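We use cookies to improve this site. Accept | Settings

4.3 Teaching the carton task by remote control

Before you start, set the speed limit on the Monum hand controller to 200 mm/s. Keep this limit until you have saved the first good demonstration.

1. Put the flat carton on the table, with the seam of the flaps facing up.
2. Press RECORD. Wait for the short tone.
3. Open the gripper fully and drive it slowly to the near edge of the carton.
4. Stop there. The helper now holds the carton with two hands.

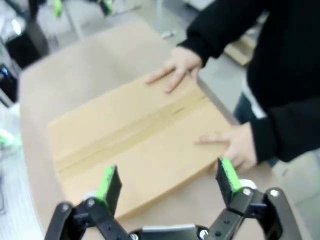 Fig. 4-6. Gripper open at the near edge, carton held by the helper.

5. Close the gripper in small steps. If the carton bends, open again and repeat the step.
6. Press RECORD a second time to end. The file gets the next number, for example 3683.

CAUTION: The helper must keep the fingers away from the green pads while the gripper is closing. The operator says "closing" in a loud voice before each step.

NOTE: Turn the carton a little between demonstrations. For this task we needed roughly 37 of them before playback was steady.

Shares 12 | Comments 3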